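Gruver Residents' Association – Common Room Working Group
Minutes of the March meeting

Present: Janaína Guerra (chair), Odair Aguiar (minutes), two residents from the Riketberg wing.
Apologies: none received.

1. Previous minutes
Accepted with one correction. The shelf order went to Prultstead, not Cavalcanti.

2. Table along the wall
O. Aguiar reported on the items left on the reddish-brown table. The green bottle with the black screw cap has no entry in the inventory. The label is in Chinese and has not been translated. Contents are to be treated as unidentified until it has been read. The framed group picture is not fixed to the wall.

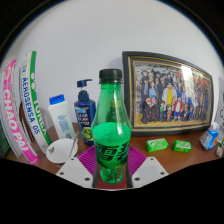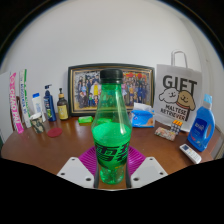

Item 2: green bottle with black cap, both views.

J. Guerra asked that the bottle stay upright and capped. A Riketberg resident offered to have the label read by a relative – accepted. The magenta ribbed item is to be listed under "unclaimed" and kept with the rest.

Agreed: the framed picture will be hung at eye level. Two hooks to be bought, each rated above the weight of the frame. O. Aguiar to weigh it first.

3. Inventory
The list now stands at 429 lines, of which 184 have an owner's name against them. Lines with no name will be posted on the notice board for 30 days. Items still unclaimed after that go to the next meeting for a decision.

4. Shelving
Cavalcanti's quote was received after the deadline and was not opened. The Prultstead order stands. Delivery is to the side door.

5. Actions
OA – weigh frame, buy hooks, add bottle to inventory.
JG – post list, confirm delivery slot with Prultstead.
Riketberg – label translation.

Meeting closed at 8:40 p.m.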